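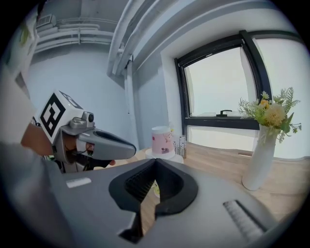
Mircea Avram wrote in to ask whether you have to say sorry for something you did by accident, because his sister-in-law has been frosty since the summer and he really doesn't think he owes her a thing.

Great question, Mircea, and I get some version of it every month, so it gets the top spot on this page. Yes, I think you do. If you step on a stranger's foot on the bus you say sorry without stopping to work out whose fault it was. Family deserves at least what the bus gets!

How late is too late?

I once apologized to my old roommate from Pramthorpe eight years after I'd said something nasty about her boyfriend (now her husband, so you can see how that went). She remembered every word. She was also really glad I called. If you still think about it in the shower, it isn't too late.

Can I do it by text?

For small stuff, sure. Forgot to call back, ate the last yogurt, showed up 40 minutes late. For anything that made somebody cry, pick up the phone or go over there. I know, I hate it too.

What do I say, though?

Say what you did, in plain words, and say you're sorry you did it. Two sentences will usually cover it. Then stop talking! I'm a terrible babbler, and my apologies used to turn into long speeches about how tired I'd been, until the other person ended up comforting me.

Is "I'm sorry you feel that way" okay?

No. My husband tried it on me in the parking lot at Bristgate and we drove home with the radio off.

What if they won't accept it?

Then they won't, and you have to live with that for a while. I've had one letter come back unopened. I kept it, I don't know why. Please don't send a second apology about how they took the first one.

Do I have to accept every apology I'm given?

Nope. "Thanks for saying that" is a perfectly good answer, and it buys you time if you're still mad.

My kid says sorry in a tone that makes me want to scream. Do I push it?

Around age seven mine did this constantly (the eye roll, the sing-song, all of it). I quit asking for the word and asked what they could do to fix things. We got a lot of drawings slid under bedroom doors that year, and the tone got better on its own, mostly.

Should I bring a gift?

Bring cake if you like, but say the words before you hand it over.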